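Backdrops and Letters: Your Questions
By Edith Restrepo
Updated September
Print | E-mail this page
Shares 36 | Comments 2

These are the questions we get most often at Storosside from people putting up a cloth backdrop with big letters behind a table. Most of them apply to a stall, a classroom or a small show just as much as to a room at home.

What sort of cloth should I use?

Plain black, matt, and as heavy as you can manage on your own. Shiny cloth throws back the lights and you will see every bump. A cotton mix is fine. Thin polyester is cheap but you can see the wall through it in daylight. We sell the Wondine cloth in one weight only, which is the middle one.

Do I need a frame or poles?

Only if there is nothing to fix to. If you have a wall or a row of panels with a top edge you can reach, metal clips will hold the cloth. Space them evenly to start with, then add extra ones where it sags. You may well end up with two close together at one corner and a gap somewhere else, and that is fine. Put a clip on the side as well if the cloth goes round a bend, or it will creep.
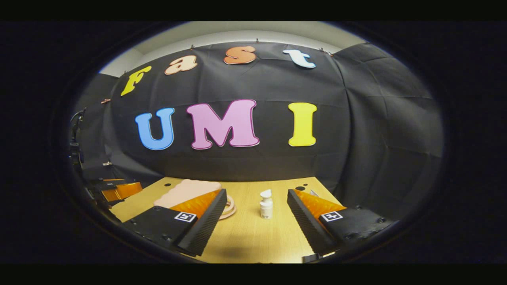
Hsiu-ying Fang wrote in to say that she had always put her clips in first and hung the cloth afterwards, and it came out crooked every time. She now drapes the whole thing over, pulls it level, and clips from the middle outwards. We would agree with her. It does take two people if the cloth is wide.

How do I get the creases out?

Hang it the night before if you can. A hand steamer does most of the rest, worked from the top down with the cloth already up. Fold lines from the packet are the worst, especially the ones running straight across. If you store the cloth on a cardboard tube you won't get them again. Soft folds don't matter much once there are bright letters in front, as people look at the letters.

What should the letters be made of?

Foam is the usual choice for large ones. It is light and it cuts cleanly. Card will do for small letters but it curls if the room is damp. Wood looks very good and pulls the cloth down, so leave it for a solid wall.

Which colours show up best on black?

Light and bright ones. Sky blue, pink and yellow all stand out well. Navy, brown and dark green disappear from the back of the room. Give each letter an outline, either a pale one or a darker shade of its own colour. It tidies up the edge, and hides a wobbly cut.

Should all the letters be the same size?

No. If you have two words, make the important one a good deal bigger and put the other above it. A short word on top can be set in a gentle curve. Keep the bottom word level. One letter larger than its neighbours is all right too, so long as it is one in the middle.

How do I fix the letters to the cloth?

For foam, long dressmaking pins pushed in at an angle from behind, or self-adhesive hook tape if the cloth has any nap to it. Roxana Bălan, in our comments, uses safety pins threaded through a strip of ribbon glued to the back of the letter. We tried it on a set of three and had no trouble. Don't use hot glue straight on the cloth. Double-sided tape tends to let go overnight.

How much will it all weigh?

Less than people think. Our blue foam U is 700 g with its outline on and the wide M is 793 g. Four ordinary clips will hold that with the cloth, but use more if children will be near it.

What goes in front?

A table, pushed right up so that the cloth drops behind it. A pale wooden top looks well against black. Don't fuss over a top with cable holes in it, and leave them clear if you need to run a lead. Keep tall things off the middle or they will cover the lettering. Jugs and similar are best laid down or stood to one side.
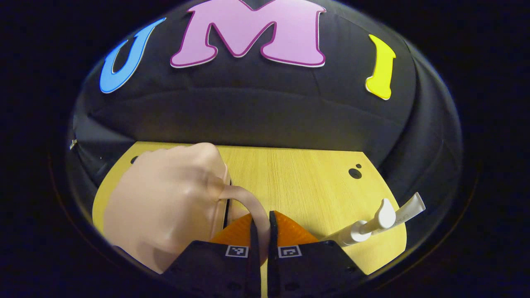

Can I wash the cloth?

Cold wash, on its own, no conditioner. Take every pin out first and run your hand over it twice. Line dry. It may lose a little length the first time, so don't trim it until it has been through the machine.

Can I hire a set?

Yes, from our Cabrera shop. Hire is from Friday morning and covers cloth and clips. We have over 36 loose letters in stock, mostly capitals. Ring first if you need more than one of any vowel.

Print | E-mail this page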